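Dezember
Von Kadri Dambrauskienė

5. Pflege und Instandhaltung der Tischplatte

Dieser Abschnitt gilt für geölte und gewachste Holzplatten der Reihe Stastardale. Für lackierte Platten lesen Sie bitte Abschnitt 6.

5.1 Vor dem ersten Gebrauch

1. Stellen Sie den Tisch an seinen endgültigen Platz und richten Sie ihn mit den Stellfüßen waagerecht aus.
2. Wischen Sie die Platte mit einem trockenen, fusselfreien Tuch in Richtung der Maserung ab.
3. Lassen Sie die Platte zwei Tage ohne Tischdecke stehen.

Hinweis: Halten Sie mindestens 40 cm Abstand zu Heizkörpern. Trockene Heizungsluft kann zu feinen Rissen an den Stirnseiten führen.

5.2 Tägliche Reinigung

1. Krümel abkehren, nicht mit der Hand über die Fläche reiben.
2. Mit einem nebelfeuchten Tuch nachwischen.
3. Sofort trockenreiben.

VORSICHT: Keine Mikrofasertücher, keine Scheuermilch und keine Glasreiniger verwenden. Sie lösen das Öl aus den Poren.

5.3 Nachölen

Die Platte wird zweimal im Jahr nachgeölt, bei starker Nutzung öfter. Geeignet ist das Pflegeöl Hilell. Für eine Platte der Größe Wilden genügen 100 ml.

1. Platte vollständig abräumen und entstauben.
2. Raue Stellen mit Schleifvlies in Faserrichtung glätten, Schleifstaub entfernen.
3. Öl dünn mit einem Baumwolltuch auftragen.
4. 20 Minuten einziehen lassen.
5. Überschuss restlos abnehmen. Stehen gebliebenes Öl wird klebrig.
6. Über Nacht trocknen lassen.

WARNUNG: Ölgetränkte Tücher können sich selbst entzünden. Breiten Sie sie im Freien zum Trocknen aus oder bewahren Sie sie in einem dicht schließenden Metallgefäß mit Wasser auf. Nicht zusammengeknüllt in den Hausmüll geben.

5.4 Gegenstände auf der Platte

Dosen und Behälter anheben und nicht über das Holz ziehen. Unter Metallböden gehört ein Filzgleiter oder Untersetzer.

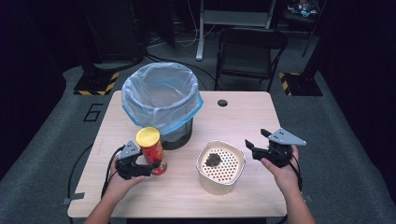 Van Loon: Bei mir blieb nach dem Ölen ein matter Streifen quer zur Maserung. Erst ein zweiter dünner Auftrag nach Schritt 6 hat ihn beseitigt. Das sollte in 5.3 ergänzt werden.

Zu matten Streifen: Schritte 3 bis 6 einmal wiederholen. Bleibt der Streifen sichtbar, die ganze Platte neu mit Schleifvlies bearbeiten und erneut ölen.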